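Countertop Microwaves: Placement, Cleaning and Routine Checks

Nollby Household Notes, Kitchen section
Last revised 25th July

Scope

These notes cover freestanding countertop microwave ovens of ordinary household size. Built-in and over-the-range models have their own mounting and venting requirements and are not covered. Where the manual for a particular oven gives a different clearance or procedure, the manual takes precedence.

Choosing the surface

The surface must be flat, level and rigid. A folding table or a light rolling cart will carry the weight of most ovens but will move when the door is pulled open, and a door that is opened against a moving cabinet wears its latches unevenly. Test the surface by pressing down on each corner in turn. If any corner dips, shim the leg before the oven goes on.

All feet of the oven must rest on the surface. Do not let one foot hang over an edge to make room for something else. Leave a strip of free surface in front of the door as well. It gives a place to set down a hot bowl without turning around, and it keeps the oven far enough back that it is not caught by a hip or a sleeve.

The working height should put the floor of the oven below the shoulder of the shortest regular user. Liquids lifted down from above shoulder height are a common cause of scalds. In a household with small children, the back of a deep counter is a better position than a low shelf.

Clearance and ventilation

A microwave oven discharges warm, moist air through slots in the cabinet. The position of the slots varies. Find them before deciding on the position: run the oven for a minute with a cup of water inside and hold a hand near each side, the rear and the top. Steady warm air marks the outlet. The intake is usually on a different face and can be found with a strip of tissue, which will be drawn toward it.

Minimum distances vary by manufacturer. Where the manual is lost, we use 3 inches at each side and at the rear, and 20 inches of open space overhead if there is a shelf or cabinet above. The overhead figure is generous and can be reduced where the manual allows it.

Fabric requires separate attention. Curtains, table covers and cloth used to screen off shelving should hang clear of every slot and should be fixed at the bottom if there is a draft in the room. A cloth that is clear of the cabinet when the window is shut may be drawn against the intake when the window is open. Check it in both conditions.

Do not stack items on the top of the cabinet. Bread, mail, dish towels and paper plates are the usual offenders. Even where the top has no slots, it becomes warm during long heating, and a towel left there will slide down over the side slots sooner or later. 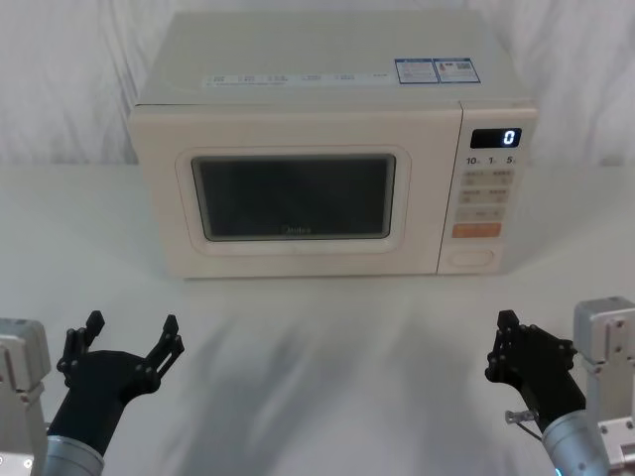
Labels and printed panels

Many ovens are sold with printed strips and stickers on the top or the door. Before peeling any of them off, read them. Some are sales material and can go. Others carry the energy rating, the service contact or a code that a repair shop will ask for. Photograph every label at close range and keep the pictures with the purchase receipt. The rating plate is normally at the rear or inside the door opening and must stay where it is.

To remove a sales sticker:

Warm it with a hair dryer on the low setting, holding the nozzle a hand's width away. Lift one corner with a fingernail or a plastic scraper. Pull back slowly at a flat angle, keeping the sticker close to the surface. Wipe off remaining adhesive with a little cooking oil on a cloth, leave it for a few minutes, then wash with dish soap and water and dry.

Do not use acetone, paint thinner or a metal blade. Pale painted and plastic cabinets show scratches and dull patches clearly, and neither can be polished out. Before using oil on a matte finish, try it on the rear panel.

A sticker that has been in place for several years may leave a lighter rectangle beneath it. The difference is caused by yellowing of the surrounding finish. Cleaning will not remove it.

Cleaning the exterior

The exterior of a light-colored oven should be wiped once a week. Grease from nearby cooking collects first on the top, then along the bevel around the door, then in the seam between the door and the control panel.

Top and sides: damp cloth with dish soap, followed by a cloth with clear water, followed by a dry cloth. Do not spray cleaner directly onto the cabinet. Spray runs into the slots.

Door window: same method. Glass cleaner may be used if it is applied to the cloth. Printed logos on the window can wear away under abrasive pads.

Seam beside the control panel: fold a thin cloth over the edge of a plastic card and run it from top to bottom with the door open. A dry, soft toothbrush will remove crumbs. Keep moisture out of the seam.

Control panel: open the door first, so that a key pressed by accident cannot start the oven. Wipe with a cloth that has been wrung out until it no longer drips. Membrane keys crack at the corners of the printed areas if rubbed hard in one place. When finished, close the door and press the stop or cancel key to clear any stray entry from the display.

Cleaning the interior

For light soil, a cloth with warm water and dish soap is sufficient. For dried splashes, use steam. Put a cup of water and two spoonfuls of white vinegar in a wide microwave-safe bowl, stand a wooden spoon in it to reduce the risk of sudden boiling, and heat until the window fogs. Leave the door closed for five minutes. Remove the bowl with oven mitts and wipe the cavity from the ceiling downward.

The waveguide cover is the small flat panel on one inner wall. It is not a label and must not be removed for cleaning. Wipe it gently. If it is charred or has a hole in it, stop using the oven until the cover has been replaced with the correct part.

If the oven has a turntable, let the glass cool before washing it. Wipe the roller ring and the track beneath it at the same time. A turntable that knocks or hesitates generally has a grain of rice or similar debris in the track.

For odor, leave an open dish of baking soda in the cavity overnight with the door closed. Put a note on the door so that the oven is not started with the dish inside.

Using the quick time keys

Most panels have keys that add a fixed amount of time with each press, commonly ten minutes, one minute and ten seconds, though the steps differ from one model to another. Watch the display while pressing, and confirm the total before starting. The ten-minute key is the one to treat with care. A single mistaken press is enough to scorch a potato or ignite a paper wrapper.

For reheating, enter less time than expected and add more after stirring. Twenty seconds too short can be corrected.

Door and seal

Every month, close the door on a strip of paper at several points around the opening. The strip should be held with similar resistance at each point. This checks the alignment of the door only and is not a leakage test. Inspect the hinges for play and the sealing surfaces for dents, rust and baked-on food. An oven with a bent door, a broken latch or a cracked window is to be unplugged and taken to a qualified repairer. Do not open the cabinet. The capacitor inside can hold a dangerous charge after the plug has been pulled.

Power supply

Use a grounded wall outlet. Extension cords and power strips are not suitable. The cord should leave the rear of the oven without a sharp bend and should not be trapped under a foot or hang over the front of the table. Touch the plug after a long heating cycle: if it is hot, the outlet contacts are worn and need replacing by an electrician.

Revision notes

March: steam cleaning time changed from three minutes to five, after a reader in Lusalthorpe found that dried tomato sauce was not releasing.

Current revision: section on labels added. Related sheets: Ahonen shelf supports, load table (sheet 20). Grivora plastic scrapers, care and sharpening (sheet 23).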